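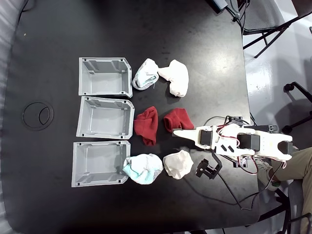 Zweiter Greifarm oder lieber Ersatzteile?

Noura Daher
20. Dezember 2024

Hallo zusammen, wir üben im Werkraum das Sortieren von Socken in drei graue Kästen, mit einem kleinen Arm aus dem 3D-Drucker, und haben richtig Freude daran! Jetzt sind noch 257 Euro im Topf. Reicht das für einen zweiten Arm, oder soll ich erst Servos auf Vorrat kaufen? Lesta will 78 Euro für den Satz.

Zlata Harasym
Liebe Noura, ich würde zuerst die Servos nehmen, dazu gleich ein paar Kabel und eine Backe für den Greifer (die gehen bei uns am schnellsten kaputt). Beim zweiten Arm kommen Netzteil und Halterung noch obendrauf, das habe ich im November selbst viel zu knapp gerechnet. Und frag ruhig bei Werkov nach den Versandkosten, bei mir waren es 18 Euro!

Maksym Vakulenko
Kästen kann man auch gebraucht kaufen. Socken hat ja jeder.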